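Robots on the shop floor: your questions, answered

Since the two-armed unit arrived at Bickerstaff, the suggestion box has filled up for the first time in its history. Stuart Parsons in Operations has gone through the slips and replied to the ones that were legible.

Is it here to take my job?
No positions are being cut this season. What changes is the dull end of the day: putting returned and tried-on footwear back where it belongs. If putting slippers away was your favorite part of the job, please come and see me, because I'd like to meet you.

What will it do, exactly?
Tidying shelves, for now. It picks up one item, turns it the right way and sets it down. It does not serve customers, work the register or have opinions about the music.

Is it faster than us?
Not even close. In the December trial it put away 50 items in the time Liam Gosling did 96, and Liam stopped for coffee. It did keep the same pace all afternoon, a claim Liam does not make.

Who is responsible when it drops something?
I am. Log it under "Geser" in the shift book — that's the name of the software, and it was too late to argue about it. You will not be marked down for its mistakes. It won't be marked down for yours, either.

Do I need training?
Yes, three short sessions, all paid and all during working hours. Floor leads take an extra one on stopping and restarting the unit. The Tuesday group is full.

Can I refuse to work next to it?
For the first 13 weeks, yes, and you don't need to give a reason. After that we'll sit down and talk about it like adults.

Does it record us?
It has cameras so it can see what it's reaching for. Footage is used to improve the handling and is not used for reviews, timekeeping or finding out who ate the yogurt.

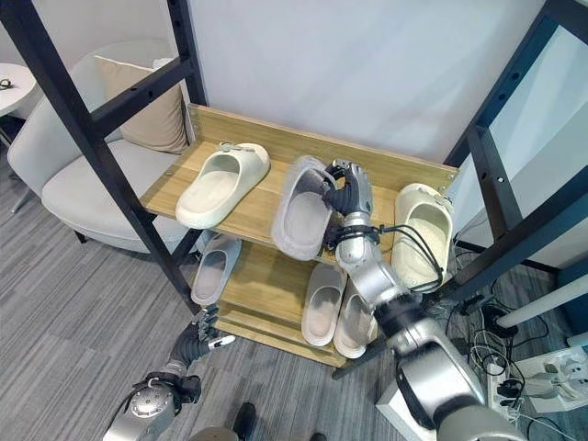 Shelves and footwear

Why does it start with slippers?
They're soft, they forgive a bad grip, and they come in enough shapes to be annoying. A fuzzy slipper, a clog with a heel strap and a slide lying on its side each need a different approach. You learned that in a morning. The unit is still working on it.

Should I straighten the rack before it starts?
Please don't. It needs to practice on the mess we really make.

May I move its cables?
No. Ask a floor lead.

Where do I send further questions?
The suggestion box, next to the time clock. Block capitals would be a kindness.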